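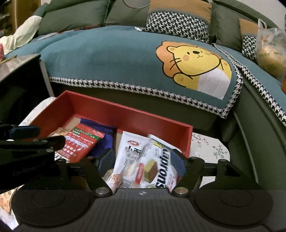

Attachment 1: snack box, red inside

Ticket subject: Order total changes between basket and checkout (office snack boxes)
Status: Resolved
Product area: Tusulent Shop, basket and vouchers

Opened by customer, 9.40 am

Hello there, and thank you in advance to whoever picks this up. I look after the snack orders for our office at Donik, and I've been using your shop plug-in through the Ilumside site since January without any bother at all, so please don't take this as a grumble! I've got myself into a muddle with this month's order and I can't see a way out of it.

When I fill the basket with our usual boxes (the mixed savoury ones, plus the baked biscuits everyone fights over) the total at the bottom says 3,253. Lovely, that's within budget. Then I press Continue, put in the delivery address, and by the time I reach the payment page it has gone up to 3,624. I haven't added anything. I went back and forth a few times to be sure, made a cup of tea, tried again, and got the same two totals every time.

What I've tried so far:
Logged out and back in again
Emptied the basket and started from scratch
Used the other browser on my computer
Asked a colleague to do it from her own login (same result)

I haven't pressed Pay, as I didn't want to end up with a refund to sort out on top of everything else.

Reply from support, 10.25 am

Good morning, and thank you for such a clear write-up, it really does save us time. You were quite right to hold off paying.

I've had a look at your basket from our side and the difference between the two pages is 371. Your account has a bulk discount on it, and the basket page is taking it off properly. The payment page seems to lose it once a delivery address goes in. Could you tell me which address you're choosing? I can see 2 saved on the account, one marked Main and one marked Sarpong House.

Customer, 10.50 am

Oh, that's interesting. It's Sarpong House, we moved over there recently and I added it myself. I've just tried it with the old address (without paying, don't worry) and the total stays at 3,253 all the way through! So it must be something to do with that. I can't send the boxes to the old building though, there's only an empty reception there now and the door code has changed.

Reply from support, 11.35 am

That's the missing piece, thank you. Discounts in the shop are tied to a customer group, and each saved address can carry a group of its own. Main is set to Office Bulk. Sarpong House was left on Standard, and that's what any new address gets unless someone changes it. The payment page reads the group from the address, while the basket page reads it from the account.

I've switched Sarpong House to Office Bulk. Please would you do the following:
Open the basket and remove the delivery address
Refresh the page
Choose Sarpong House again and go through to payment

There's no need to rebuild the order. If it still shows the higher total, leave the page open and let me know here.

Customer, 11.55 am

It works! 3,253 on both pages, and I've paid and had the confirmation email. Thank you so much for being patient with me. One small thought, if you don't mind: a little note on the address form saying which group it belongs to would have helped me no end.

Reply from support, 12.10 pm

So glad to hear it. I've passed your suggestion to the people who look after the address form, along with a note about the two pages reading the group from different places. I'll mark this one as resolved, but replying here will open it again. Enjoy the biscuits!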